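Wrist view only vs. wrist plus head camera, bedroom runs
Posted by kmokgethi, November 8, 2022

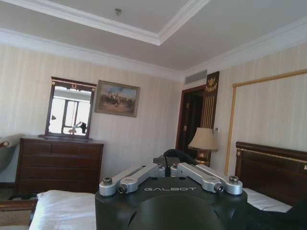 Re: Wrist view only vs. wrist plus head camera
pumex_fan wrote:
Lovely to see a furnished bedroom for once, Keabetswe! Is the mirror over the drawers causing you any grief? Ours confused the depth estimates terribly.

kmokgethi wrote:
A little, yes — we mask it by hand for now. With 120 demos the wrist-only policy came within 5 points of the two-camera one, and I was so pleased I rang Kagiso at dinner.

rasden_lee wrote:
Sorry to be the grump, but 120 demos in one room tells me very little. Move the lamp and try again.

kbuthelezi wrote:
Fair, though we did shuffle things between runs. The Olluteo set has 423 more, and I'll post those numbers once I've checked the labels.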